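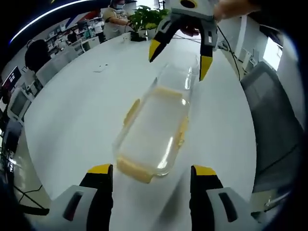
Ticket 2423 — Container pose estimate unstable on transparent lids and boxes

Component: perception, object pose
Reported by: Viera Vondráček, Illthorpe
Assigned to: Oldřich Zeman
Opened: 18 Sep 2019
Status: Fix in review

Summary
The pose node in Kadlec reports the long axis of a clear plastic food container incorrectly when the container lies on a white tabletop. The yellowish rim is segmented correctly at the near end. Toward the far end the mask breaks up, and bright reflections along the right side are labeled as background.

Steps to reproduce
1. Load recording 37 in the Bresen viewer.
2. Enable the mask overlay and the pose output.
3. Compare the reported yaw between consecutive frames.

Expected: yaw remains within 2 degrees.
Observed: yaw changes by up to 21 degrees, and the planner rejects the grasp.

Log
Zeman: Reproduced on the current build. The depth channel returns the table surface through the container walls, so the fitted plane is the table. Raising the confidence threshold removed the false pose but also removed valid ones.

Doležal: Please confirm that the yellow fingertips are excluded from the mask. Their color is close to that of the rim.

Zeman: Confirmed for the near gripper. The tips of the second gripper, above the far end of the container, were merged with the rim in several frames. A tool mask has been added for both grippers.

Vondráček: Retested with the tool mask. Yaw is stable at the near end. The reflection error remains — reopened as a separate item and assigned to Percy Lozano.

Next action: Zeman to merge after review by Doležal.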